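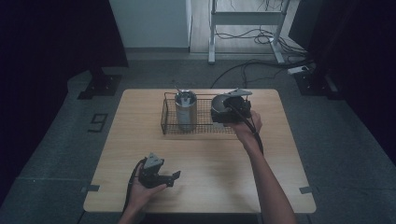 Wire-mesh basket on the table, with a metal can standing in it.

Search this site Enter keywords Go

Minutes of the July meeting, Peer Support and Family Transition Group

The group met on Monday evening at the Kelemen rooms, starting at 6:30 p.m. Rozália Vincze was in the chair and welcomed everybody warmly, with a special hello to the two families who had driven over from Virkport and were coming to us for the first time. She reminded us that the kettle was on at the back, that tea was there for the taking, and that anybody who needed to step out for a while should feel free to do so without explaining themselves.

1. Minutes of the last meeting

Read through and agreed, with one small correction: the evening talk on sleep and worry in teenagers was given at the Rendine branch library and not at the school, as we had written. Our apologies to the library, who were such kind hosts (and who stayed open late for us!).

2. Matters arising

The letter to the school district about having a counselor present on the first two days of the fall term has been sent. We have had a friendly reply saying it will be passed to the student services office, and Rozália will telephone if we hear nothing more by the time we next meet.

The lending shelf now has its own sign-out sheet. Please do write your name down when you borrow a book, even if you only mean to keep it overnight. The workbook on grief in younger children has been out since spring and we would dearly love to have it back, no questions asked.

3. Report on the listening line

The line took 147 calls over the quarter, against 87 in the quarter before. Rozália said she had gone back through the call notes and that a good part of the rise came from parents who had recently moved to the area, very often ringing in the evening once the children were in bed. Loneliness came up again and again, and so did worry over a child who had gone quiet at a new school. Several callers had not known that they could ask their family doctor about seeing a psychologist, and we agreed that the leaflet ought to say so much more plainly, on the front, in large type.

There was a long and very good conversation about what a listener should do when a caller asks outright for advice. Opinions differed. Some of us felt that a gentle suggestion does no harm, while others who have sat on the line for years would sooner ask another question and give the caller time. We left it that listeners will keep to the present guidelines for now, and that the subject will have most of an hour to itself at the next training evening.

4. The Nostemus course

Nostemus, our six-week course for couples where one partner has moved for the other's job, will run again in the fall. Last time the fourth session, on money and resentment, ran badly over, and people went home tired and a little raw. It will be split in two, with the second half given to talking about friendships left behind, and the course will become seven weeks. The fee stays as it was. Two places are to be held back at no charge for families who would otherwise not be able to come.

It was asked whether children could be looked after in the next room during sessions. Everybody liked the idea very much. Rozália will find out what the insurance has to say before we promise anything.

5. Money

The balance stands at $3260. Printing of the new leaflet has been quoted at $292, which was approved with no one against. A very generous gift from one of last year's course families was noted with real gratitude, and a card was passed along for all to sign.

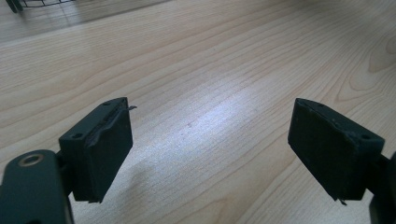

6. Training for new listeners

Four people have asked to train. The first evening will cover confidentiality, what to do when a caller is in danger, and how to end a call kindly, which most of us still find the hardest part. Experienced listeners are asked to come along for the practice calls in the second half, and to be as awkward as they like on the other end of the telephone.

7. Any other business

A member asked for a quieter corner at the open evenings, as the noise near the door can be too much for some of our visitors. Agreed, and the chairs will be moved before the next one.

A warm thank-you was given to whoever baked the plum cake.

The meeting closed at 8:15 p.m. Items for the next agenda should go to Rozália in writing.

Filed under: Minutes, Family Support, Listening Line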